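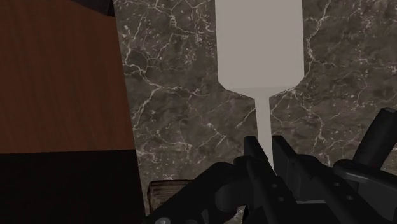
4. Changes in the Work of Kitchen Staff

4.1 Setting

The study was carried out in the staff kitchen at Grumora, where a single arm with a two-finger gripper was introduced in February for turning and portioning. Before installation, the handling steps were rehearsed in simulation. Figure 3 shows one rendered view from the wrist, with the fingers closed on the handle of a flat, light gray utensil over a dark veined marble countertop. The same view was used on the screen at the serving station, so the cooks were familiar with it before the arm arrived.

Figure 3. Simulated wrist view of the gripper holding a spatula-like utensil by its handle.

4.2 Division of tasks

Four cooks took part. Under the earlier routine each cook followed a dish from preparation to serving. After the change, turning and lifting were assigned to the arm, and the cooks kept seasoning, checking doneness and plating. We logged 3,088 handling steps over the study period. Stops were recorded by the cook on shift, together with a short note on the cause.

Most stops were linked to the grasp on the handle. A thin handle leaves little contact area between the fingers, and a small error in angle at the grip becomes a larger error at the blade. Cooks learned to place utensils in the rack with the handle toward the arm. This step was not part of the original work plan and was not counted as work time in the first schedule.

4.3 Reported effects

In interviews, the cooks described less strain in the wrist and forearm and more time spent watching. Two of them said that the watching was harder to share with other duties than the turning had been. Inger Kárason, the shift lead, changed the rota so that supervision passed to another cook after some 10 batches. Breaks became easier to plan under this rota, but conversation at the counter decreased, as the cooks now stood farther apart.

Training of new staff was also affected. Turning had been the first task given to a new cook, and it was used to teach timing by feel. With this task assigned to the arm, one shift per week was set aside for manual work. The effect of this measure was not tested.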